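Careers at Verkier

Safety Reviewer, Home Robots (full time, with a possible remote option)

Posted Friday, September 4, 2026

Hello, and thank you for stopping by. We are a small company that writes the control software for two-armed robots meant to help out in people's homes, and we have an opening on our safety team that we would dearly like to fill with the right person. This posting is longer than most. We have tried writing the short kind and we kept getting applications from lovely people who wanted a different job, so please get yourself a cup of coffee and bear with us.

How this job came about

In April one of our robots, running a release we call Kioko, was clearing a table in our test apartment. It had a mug in its left gripper. Partway through the reach it lost track of which way was down, decided that it was falling, and swung both arms out to catch itself. It wasn't falling. It was standing perfectly still on a flat floor. The left arm came across at shoulder height and hit the edge of a kitchen cabinet hard enough to crack the door, and the mug went into the sink in pieces.

Our test operator, Ayodele Iyamu, was standing outside the taped line with his hand on the stop button, just where he was supposed to be, and he pressed it. He was not hurt. We have gone back to that afternoon many times since, and what bothers us most is that the robot's own checks stayed green the whole way through. If Ayodele had been a person at home with no button, or a child at the table, we would be writing a very different kind of page.

We stopped all work on the physical robots that same day and kept them stopped for 36 days. During that time we found the fault (or the first of the faults, I should say). The part of the software that blends the tilt sensor with the cameras could be fooled when the two disagreed for longer than a moment. It was supposed to slow down and ask for help. It picked a side instead, and sometimes it picked the wrong one, and after that it believed the whole house was leaning.

We also found that we had been warned. The same disagreement had shown up in our simulation logs before the release, and it had been marked as a display glitch and closed. The person who closed it was busy and had no reason to think twice, and there was no one whose job it was to think twice for them. That is the job we are advertising.

What you would be doing

Most of your week would be spent with our simulated homes. We run the robot through household tasks on the computer, over and over, with the furniture and the food and the lighting changed around, and we set aside every run where something looked off. Since we reopened the logs we have set aside 2494 of them. So far, 304 have been read through properly by a human being, start to finish, and we would like that second number to catch up with the first.

Reading a run properly means sitting with it. You look at what the robot's cameras showed, what its tilt sensor reported, where the arms were and where the robot thought the arms were, and you write down in plain English what went wrong and how bad it would have been in a real kitchen with a real family in it. Then you decide whether it can be closed. If you say no, it stays open, and the release waits. I want to be very clear on that point because candidates always ask, and they are right to. The safety team can hold a release and the rest of us cannot overrule it, me included.

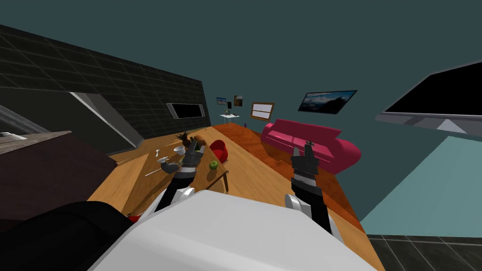 Some of what you read will be dull and some of it will be strange. You will need to get comfortable with rooms that don't sit level, and with asking the same stubborn question each time: does the robot know what it is looking at, and what would it do next if it were wrong? A good reviewer doesn't need to guess at the code. We have engineers for that, and they will come sit with you whenever you call them over. What we need from you is a patient eye and the nerve to say that you don't understand something yet.

You would also spend one day a week in the test apartment, watching live runs from behind the line. Everyone on the team learns to hold the stop button, and everyone is trained before they do. Nobody works alone with a powered robot here. We were already strict about that and it is the reason our April story ends the way it does.

Who you would be working with

You would report to me, and you would share a room with the three people already on the safety team, making you the fourth, so 4 desks, one window and a very good kettle. Ayodele moved over to the team this summer at his own request and will be training you for your first few weeks. He is calm and funny and he keeps the best notes in the building.

You'd also be in regular touch with our friends at Zitier, who build the arms and grippers, and who have been generous with their time while we worked out which part of the problem was ours. (Nearly all of it was.)

Who we are hoping to hear from

We don't ask for a robotics degree. It would be welcome, of course, but the people who have done well at this kind of work came to us from all over. We would be happy to hear from someone who has investigated accidents in a factory or a warehouse, or has tested medical equipment, or has spent years as an aircraft mechanic, a nurse, a claims inspector or an elevator technician. If you have ever been the one who wouldn't sign the form, please tell us that story in your letter.

You should be able to write clearly. So much of the job is writing! Your reports will be read by engineers, by managers and someday by customers, and they should be able to follow them without a dictionary.

You should be all right with screens for long stretches, and you should tell us if tilted or moving pictures make you queasy. It won't count against you. We can set up the viewer differently, and there is plenty of work with the written logs too.

It would help if you have used a spreadsheet for something serious, and if you know a little about how sensors go wrong. We can teach the second one.

Pay, hours and the rest

The position is full time, Monday through Friday, with a normal working day. We don't do night tests anymore. Health and dental coverage begin on your first day, and there is paid leave for new parents, for illness and for simple tiredness. We talk about the salary range in the first phone call, before you have given us any real amount of your time, and it is the same range for everybody who applies.

Apart from the weekly day in the apartment, you may work from home if you have a quiet room and a decent connection. If you live too far away to make that trip, write to us anyway and we'll see what can be worked out. Our building is on the ground floor, with step-free access from the parking lot.

How to apply

Send a letter and a resume, in whatever format you like, to Nyokabi Nyaga at our Cleltent office, and put "Safety Reviewer" in the subject line. Please don't worry about making the letter polished. A page is fine. In it, we would love for you to tell us about one time you noticed something that other people had walked past, and what you did next, even if it turned out to be nothing at all.

If we think there could be a match, we'll set up a phone call, and after that a half day with the team. During the half day you'll read a few closed runs with us and talk through what you see. We pay you for that time whether or not we end up working together, and you will get to ask Ayodele and the others anything you want without me in the room.

We read every letter and we answer every one, though it can take us a little while, so please be patient with us. We'll keep the posting up until we've found our person. If you have questions before applying, or want to read our full written account of the April incident first, just ask and I will send it along.

With warm thanks,

Nyokabi Nyaga
Head of Safety, Verkier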